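Tuesday, March 5, 2024

The morning was given to the floor of the Drosberg room. The cardboard panels have lain flat since they were put down, and no further trimming was judged necessary. The blue tape was gone over on hands and knees, strip by strip. It has wrinkled slightly in places and does not quite close at some of the crossings. Tudur Prydderch considered this acceptable. I recorded my preference for relaying the two cross strips before the end of March, and the matter was left there.

The folding of cloths was then taken up. The grey ones with the pale stitched border are to be kept as the standard pattern. They are to be folded to a small square and laid within the grid, one at a time. 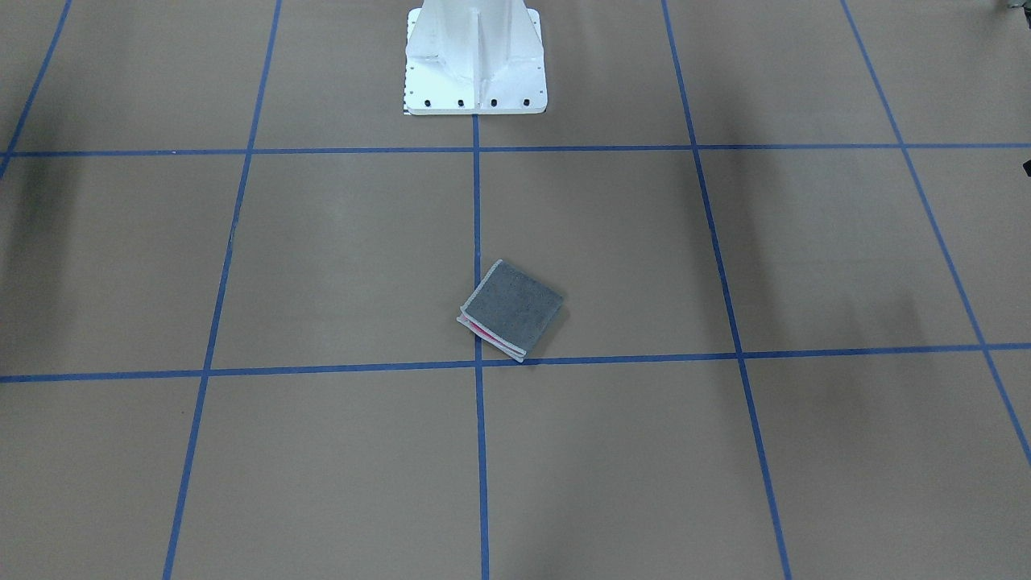
Mr Prydderch asked whether the fold ought to be set square to the tape. I replied that the written procedure is silent on the point, and that a slight tilt should be permitted until it is amended. He has undertaken to draft a sentence.

The order to Lekik for 300 cloths was signed before lunch. The invoice from Tóth, number 114, remains unpaid and has been passed upstairs again. Tape is to be requested on the same form as before.

Left the building at 5.30. Rain.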